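Fahy Street repair morning is back

3/28/22

Good news if you've got a drawer full of broken bits, as I have! The repair morning in Prondcombe is starting up again, this time in the old shoe shop on Fahy Street, and I popped in at the weekend for a nose round while they were getting the place ready.

Llinos Kemeys is running it with Ngozi Tamuno, and they've got five tables, a kettle and (thank goodness) much better lights than the church hall ever had. You bring your lamp, toaster or wobbly chair, somebody sits down with you and you have a go at mending it together. Clothes are welcome too, as long as they're washed.

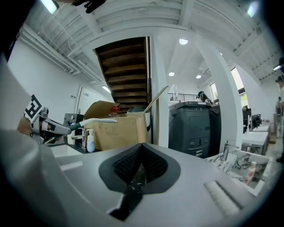

It costs nothing to come in, though there's a tin by the door for tea money. Doors open at ten and last repairs go on the list at noon, so don't leave it till the end like I did last time and have to carry a hoover home again. Ngozi says no microwaves, please, and no petrol mowers.

I'm taking my gran's radio. It hasn't made a sound since July, but Llinos reckons it may only be the plug.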